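Flovance packers get an arm, and a new set of chores

20 Nov 2020

The packing hall at Flovance's Mosta site will get its first robot arm in June, and the people who work there have already been told what they will be doing instead. Mostly, they will be watching it.

The arm, supplied by Nernora, takes over the job of lifting sample blocks and setting them down on the next table, a task the day shift has handled by hand 3000 times a week. Flovance says none of the 22 packers will lose their posts. Four will become "cell attendants," a title that comes with a two-day course, a small raise and a red button.
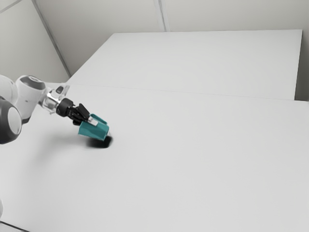 Trials so far have been run in simulation, where the tables are spotless and no one leaves a coffee on them. Packers were invited to watch the runs on a screen in the canteen and to suggest improvements. They sent in 318 comments. Management had expected fewer, and had not expected so many to be about the chairs.

The chairs, at least, are being replaced. Attendants will sit for most of a shift, which packers never did, and the union has asked for a rotation so that the same people are not parked beside the machine all week. Flovance has agreed to try it — until the end of the summer, when the numbers will be looked at again.

Agarwal, the firm that runs the company's training, will start the first course in the spring. Places are open to all packers, and the sign-up sheet is by the time clock.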